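August 21, 2019
By Defne Sarıgül

Progress report, the Amus songbook and discography project

Quick one this time, Taner, as we're in the middle of page proofs. Full accounts to follow separately.

Where we are. 657 entries written out of the 700 or so we listed in the proposal. Missing ones are mostly the small cassette labels, where the paperwork is gone or was never there. Ustyna has the whole A to K run checked against the actual records. L to R is half checked. S onward not started, apart from Storel, which she did early as the collector was moving house and wanted his boxes back.

The Storel section came out much bigger than planned. We had them down for 10 releases. It's 40, counting the singles and two live tapes, and each one needed catalog number, players, studio, pressing plant if known. Took up most of May. I don't regret it but it's the reason R is late.

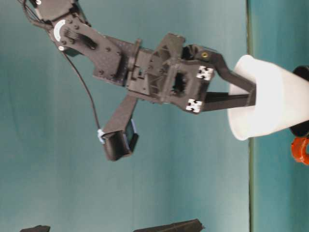
Interviews — all done except Sinan Aksoy, who has canceled twice. He produced half of the early Umia sides and there are credits only he can settle (who plays bass on the second album, for one, the sleeve and the tape box give different names). If he cancels again we print both names with a note. Ertuğrul is against this, thinks it looks lazy. I think it looks fair. Would like your view.

Spelling of names. Decided at last. Turkish letters kept everywhere, including the index, Ukrainian names in the form the player uses on their own sleeves. This meant going back over everything already typed and there will be stragglers. Please send any you spot.

Sleeve art. Permission from Umia's label in writing. Yalçınkaya Records said yes on the phone but no letter yet, have chased. Without it we lose the color pages in the middle and the section runs as text only. The printer needs to know before we sign off on the paper order.

Print run. Still 400 copies. Ertuğrul wanted more after the radio piece, but the quote for the bigger run eats the whole shipping line and I'd rather not come back to you for it. We can reprint.

Money. Under on travel, over on scanning. The sleeves had to be redone at a higher setting, my mistake, I gave the shop the wrong size the first time. Asking to move what's left of travel over to scanning. Form is attached, needs your signature on the second page, not the first.

Still to do:
Rest of L to R, then S to Z
Index (Ustyna, once the pages stop moving)
Foreword — Ertuğrul, promised and not recieved
Cover, two versions, you'll get both

The companion CD is on hold. Two of the tapes we wanted are too far gone at the start of side one and I havent found better copies. One reader wrote in saying his uncle has a clean one, so waiting on that. If it comes through I'll send a seperate note with costs.

Next report once the index is in.

D.S.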